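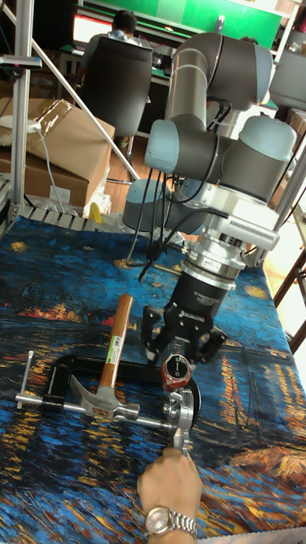
Ata da reunião da oficina partilhada de Clolville
30 de maio de 2019

Presidiu Tormod Moen. A ata da reunião anterior foi aprovada sem alterações.

1. Projeto Naneck (braço de arrumação de ferramentas)

Tormod Moen fez o ponto da situação. A base do braço está aparafusada e o programa de aproximação vertical corre do princípio ao fim. Falta afinar a altura de paragem sobre a mesa, que continua a ser introduzida à mão.

O conjunto de teste mantém-se: martelo de orelhas, grampo em C, fita métrica redonda e peça metálica pequena. Discutiu-se se o martelo deve ficar pousado em cima do grampo ou ao lado. Decidiu-se manter por cima, porque é assim que as ferramentas aparecem nas bancadas ao fim do dia.

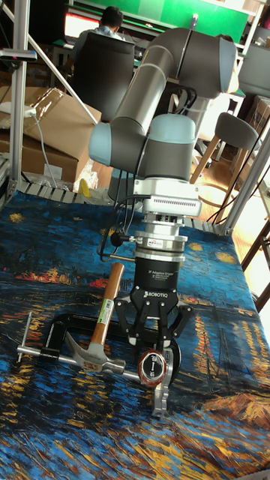 Garra de três dedos sobre o martelo, o grampo e a fita métrica.

Quanto à garra, houve duas opiniões. A de três dedos foi defendida para a fita métrica e outras peças redondas. A de dois dedos foi preferida para o cabo do martelo - e é mais simples de programar. Ficou acordado fazer a mesma série com ambas e só depois escolher.

Foi pedido que os cabos junto ao punho passem a ser verificados antes de cada série. Quem estiver a usar o braço fica responsável por isso.

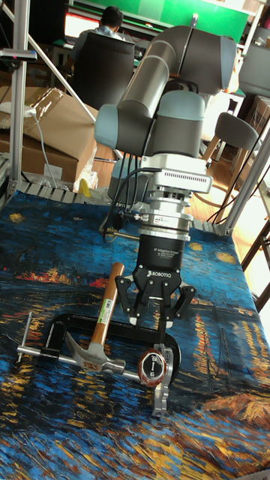 Garra de dois dedos aberta por cima do martelo e do grampo.

2. Toalha da mesa

Foi proposto trocar a toalha estampada por uma superfície lisa, para facilitar o reconhecimento das peças. A proposta não foi aceite. Tormod Moen prefere que o programa aprenda a lidar com um fundo com muita cor. O assunto volta em janeiro, se houver dificuldades.

3. Despesas

A Jirkorel apresentou orçamento de 475 euros para calhas de cabos e fixações. Aprovado. O saldo do projeto, depois desta compra, fica em quase 930 euros. O pedido de uma segunda fonte de alimentação à Saliba fica suspenso até haver resposta sobre o prazo.

4. Tarefas

Tormod Moen: série de teste com as duas garras e registo das falhas na pasta comum.
Encomenda à Jirkorel: a fazer pela conta da oficina.
Etiquetas das ferramentas: rever a lista e colar as que faltam.

Não havendo mais assuntos, a reunião foi encerrada.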